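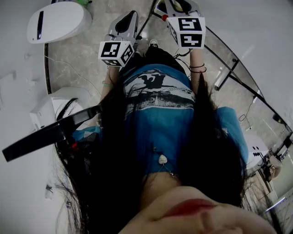 Most unusable dialogue in home-made short films is lost to contact noise at the lapel mic, and almost all of it can be prevented before the first take. Contact noise is anything that touches the capsule, the cable or the cloth around it. Long hair worn loose, a T-shirt with a print on the front and a small pendant on a thin chain will each produce a different sound when the wearer leans forward: a soft brush, a dry crackle and a click. The first two can be reduced with placement. Take the pendant off, or tape the chain to the skin under the collar if it has to stay for continuity.

Placement

On a T-shirt, fix the capsule to the inside of the fabric at the breastbone, about a hand's width below the chin. Check the print first. Thick screen-printed ink does not breathe and muffles the top end, so move the mic to plain cloth even if that puts it slightly off centre. Keep it clear of the collar seam, where two layers of fabric rub.

Long hair should go behind both shoulders and be pinned if the character bends or turns. If the hair must fall forward, put the mic lower and accept a little more room sound.

Tape

Fold two short pieces of cloth medical tape into triangles, sticky side out, and sandwich the capsule between them with the grille exposed. One triangle holds the skin, the other holds the shirt. With both surfaces fixed there is nothing left to slide. Pratska makes a narrow roll that tears by hand and leaves very little residue on cotton. Gaffer tape leaves plenty. Residue comes off with eucalyptus oil on a cotton bud; test it on the hem, and keep it away from the print.

Replace tape after lunch. Sweat lifts the edges and the crackle returns gradually, so it is easy to miss on headphones.

Cable

Make a loop the size of a 10-cent piece directly under the capsule and tape it down. The loop takes the tug when the actor moves. Run the rest down the inside of the shirt to the waistband and tape once more at the ribs. Never wrap spare cable around the transmitter. Coil it over-under and hold it with a strip of hook-and-loop.

Testing

Have the actor perform the largest movement in the scene in silence while you record. Kneeling, reaching for the floor and folding the arms are the usual offenders. Listen back at full level. Then record a line of dialogue at performance volume and set the gain so peaks sit near -12 dB.

Turn the fridge off at the wall and leave your car keys inside it so you remember to turn it back on. Record a minute of room tone before anyone leaves.

Storage

Wipe capsules with a dry cloth. Hang cables on a dowel in the workshop cupboard, away from solvents. Take the batteries out of the transmitters. I label each mic with a number at both ends of the cable, and note faults against that number in an exercise book. It is at page 72 now and has saved me from retesting good cables many times.

Comments

Przemysław Sikora
Does the triangle method work on polyester? Mine let go after two takes on a netball top.

Hannelore Hauser
Clean the skin side with an alcohol wipe and let it dry fully. For slippery fabrics I put a few stitches through the tape.

kelpie466
The keys in the fridge trick works. We lost a tray of mince in September without it.

Przemysław Sikora
Stitches held. Still some rustle from the sleeve, but I can cut around it.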